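Posted in June by Covadonga Bustamante

Come Spend a Year Reading Old Prayers With Us

The Skumine Circle is looking for people to take part in a year-long reading and practice group on household prayer. We mean the small stuff: blessings said over bread, words for lighting a lamp, charms muttered at a doorway, grace before meals, the things grandmothers said when somebody sneezed. If you have ever wondered where those words came from, or if you still say some of them yourself, we would love to have you along!

We started three winters ago as a handful of friends meeting over soup in the back of the Arancibia bookstore. Most of us came from different places. I grew up Catholic and drifted. Thijs Verschueren is a Quaker who keeps a very quiet shrine to his ancestors (he says the two get along fine). Esperanza Casado has practiced a nature-based path most of her adult life and knows more about hearth customs than anyone I have met. We have had a couple of Buddhists, one retired Lutheran pastor, and several people who don't call themselves anything. You don't need to belong to a tradition, and you won't be asked to join one or leave one.

This year's group will work from the Dilach notebooks, a set of handwritten prayers and sayings collected from farm families by a schoolteacher and passed down through her relatives. There are 1,774 entries, and they are wonderful. A few are long and formal. A lot are a single line, and some are so worn down by repeating that the words hardly make sense anymore, which for me is half the fun. Nicanor Alcaraz has typed up the whole collection, so you won't have to squint at anybody's handwriting unless you want to.
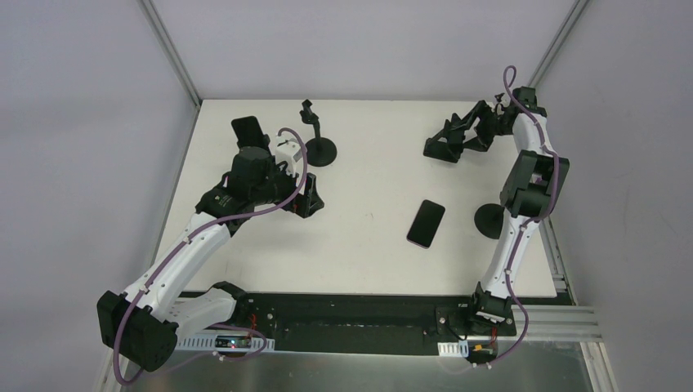
Each month we take one theme. We begin with bread and the table, then move on to thresholds, sleep, weather, animals, sickness, birth, and the dead. You get a packet of readings ahead of time. During the month you pick one prayer or saying, or write your own in the same spirit, and use it every day at home. It can be addressed to God, to the gods, to your great-aunt, or to no one in particular. Then we come together and talk about how it went. Some people fall in love with a line and keep it for years. Others get bored by the second week, and those conversations have been some of our best.

What we ask of you:

Come to the monthly meeting, which is on a Sunday at 4 p.m. at Grorside Hall. It runs two hours, with a break for tea. Missing one or two over the year is fine.

Read the packet. It takes about 60 minutes, more if you are like me and keep going back.

Keep a short journal of your daily practice. A sentence a day is plenty. Drawings count. You never have to show it to anyone.

Listen kindly. People talk about real grief and real faith in this room, and sometimes they disagree. We don't try to convert each other, and we don't repeat personal stories outside the group.

We have 10 places open. There is no fee. We put out a jar for tea and photocopies, and you can ignore the jar.

You should be 18 or over. The hall has a ramp and an accessible restroom, and large-print packets are available if you tell us ahead of time. Readings are in English, though many of the notebook entries were first spoken in other languages, and if you can read an old prayer aloud in the language you grew up with, please do. Ignacio Arroyo sang one for us last winter and I still hum it while doing the dishes.

To apply, write us a letter of a page or less. Tell us who you are, whether you have a practice of any kind, and one saying or blessing you remember from childhood, even if you only remember part of it. Spelling doesn't matter and neither does scholarship. Leave it at the Arancibia counter in an envelope marked "Skumine," or hand it to any of us at Grorside Hall after a meeting. If we get more letters than places, we will draw names and keep a waiting list, and everyone who writes will hear back either way.

If you are unsure whether this is for you, come and sit in on a meeting first. You can stay for the tea and say nothing at all. Esperanza usually brings seed cake, and Thijs will show you where the mugs are.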